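Brerum Court Intrigue - fan art print set

In stock, ships from Pusus Print Shop. Set of 6 prints, characters from season 2 of the fantasy series Brerum, redrawn as small town council members. The Regent gets a parking permit. The Salt Queen chairs zoning. You get the idea.

What you get
6 prints, matte paper, signed on the back in pencil
1 sticker sheet (Furtună crest, peels clean off most laptops)
Flat cardboard mailer, no tubes anymore, too many came back crushed

Printing is done on our Jetgate, same one as the dragon posters. Colors run a touch darker than on your phone. Reds especialy. If you want the brighter version of the Furtună banner say so in the order notes, no extra charge.

Limited to 60 sets. Numbered. Next batch in March, maybe, depends on paper. Single prints not sold separate, please stop asking lol

Frames not included. Standard sizes fit fine, the cheap ones too.
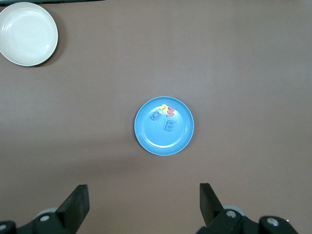

Watch parties: the set works well as table decor, people have been propping the prints up behind the snacks and voting for council seats between episodes. Keep the colors simple so the art stands out. A brown table, a sky blue plate, a white plate, done. Little flat character pieces look good sitting in the blue one, four is plenty. Keep drinks away from the prints, the ink is not waterproof and we cant replace numbered copies.

Returns ok if unopened. Shipping combined on orders of 2 or more sets.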